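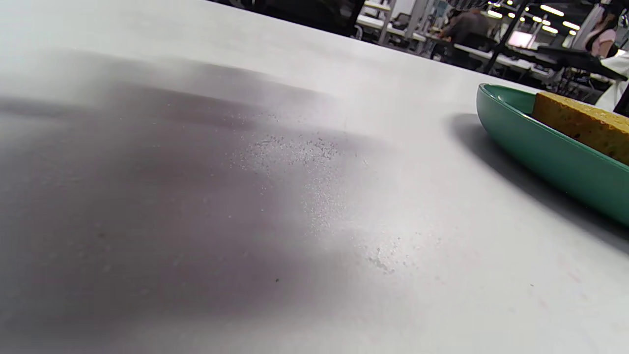
Home | Kitchen | Cleaning | Sale | Cart (0)

Votis Oval Sponge Dish

A shallow glossy dish in muted green, long enough for a standard kitchen sponge to lie flat. Leave it on the table or counter and wipe up crumbs as you go. Wash by hand or on the top rack. Sponge sold separately -- see Plekus refills. Ships in 4 days.

Item no. 677
Share 16 | Comments 3

Effie Tennant
Nice color, lighter than I expected from the listing. Crumbs on a pale table show up badly so mine gets used all day.

Tihomir Spahić
Does it come in a round shape?

Marion Kerr
Bought two in January. One chipped in the sink -- my fault. Would buy again.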